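Wumine House Newsletter, July
Laundry news: towels, hard water and the new drying room

Dear residents and friends of the house,

Many of you have asked me in the corridor why the towels have become stiff this year. I promised to write something about it in the newsletter, and now I have finally found the time. I have worked with laundry for a large part of my life, first in a hotel on the coast and then in the swimming hall, so it is a subject where I have some opinions. Please excuse me if it becomes long.

The water in our part of the town is hard. It means that there is much lime in it, and the lime stays in the cloth when the water goes away. You can see the same lime in your kettle. When we had the old machines in the cellar we did not notice it so much, as they used a very large amount of water for each wash. The new machines from Stutis use less water and less electricity, and this was one of the reasons the house chose them. But with less water the rinsing is also smaller, and if you put in too much washing powder, a part of it will remain in the towel together with the lime. After some months the towel feels like a board.

So my first advice is to use less powder. I have seen people fill the drawer to the top. For a normal load in our machines, the small line in the measuring cup is enough, also when the water is hard. If the clothes are very dirty you can go to the middle line. The top line I have never needed, and I washed for 300 hotel guests in one season.

The second advice is about softener, and here I know that some of you will not agree with me. Softener makes a towel feel nice in the hand, but it lays a thin layer over the threads and then the towel does not drink the water so well. For bed linen it is a matter of taste. For towels I would leave it out completely. Instead you can pour a little household vinegar in the softener compartment. The smell disappears when the towel is dry. My neighbour Margareta Moldovan did not believe this and came down to smell my towels herself, and she has now used vinegar since the spring. Never mix vinegar with bleach in any form, it is dangerous to breathe.

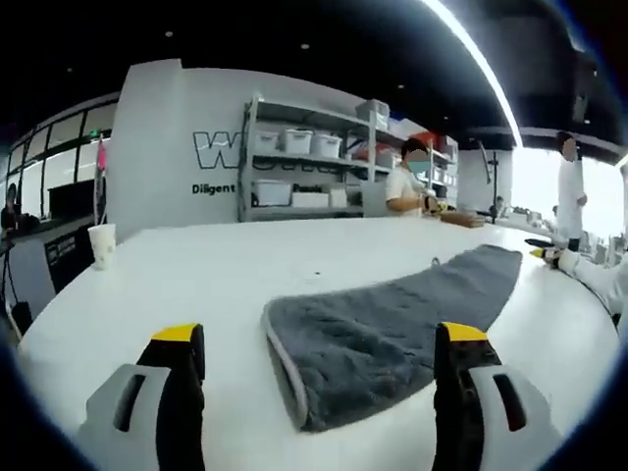
HOUSE AND HOME

Dark towels or white towels?

This question came up at our coffee evening and there was quite a lively discussion. White towels can be washed at 90 degrees without worry and they look fresh for many years. Dark towels hide stains from make-up and hair colour, and in a family with teenagers this is worth something. But they give off colour in the beginning, so they must be washed alone the first times, and I would not go higher than 60 degrees with them. Grey is in my opinion the most practical of the dark colours. Black becomes brownish with time, and navy blue shows every little piece of white fluff.

When you buy new towels, look at the label for the weight. It is given in grams per square metre. A towel of 500 grams is a good thickness for the bathroom, it feels generous and it still dries until the next morning if you hang it properly. The very thick ones are lovely on the shelf in the shop, but in our bathrooms without a window they can stay damp for a long time and then they begin to smell. For the kitchen and for sport, 300 grams is enough. Wash all new towels before you use them. They come from the factory with a finish which makes them shiny and slippery, and they do not take up much water before this is washed out.

If a towel has already got a bad smell, wash it once without any powder, as hot as the label allows, with a cup of vinegar in the drum. Afterwards wash it again in the normal way. For most towels this is enough. If the smell is still there after two attempts, cut the towel up for floor cloths. I have a whole bucket of these and they are very useful when the bicycles come in from the rain.

Drying

The drying room on the cellar floor is now open again after the painting. There are 14 lines, and each flat may use two of them at the same time. Shake every towel hard before you hang it up, three or four good shakes, so that the loops stand up. This small thing does more for the softness than any bottle from the shop. Please do not fold towels double over the line. They dry slowly in the fold, and the next person has to wait.

The tumble dryer from Bandara is also working again. The filter must be cleaned after each use, by the person who has used it. I found it completely full in the morning 3 times last month, and a full filter is a fire risk, so here I must ask you seriously to remember it. The filter is pulled straight up and the fluff comes off with the fingers. Take the towels out when they are still a very little bit damp and let them finish over a chair. They become softer in this way than if they run until they are bone dry.

Practical information

The laundry can be used from 7.00 to 21.00. The booking list hangs on the inside of the door, and you write your flat number and not your name. If you are more than half an hour late, your time is free for others.

Enow, the dry cleaner by the bus stop, has told me that they also take duvets and pillows during the summer. Our own machines are too small for a double duvet, and I ask you not to try it.

One brown pillowcase with buttons and a child's bathrobe with a hood have been left in the drying room since before the painting. They are now washed and folded and lie in the basket under the window. What is still there at the end of July will go to the second-hand shop.

In the next number I will write about woollen blankets and moths. If you have questions about this, put a note in my letter box on the second floor.

Kind regards,
Agnes Bråten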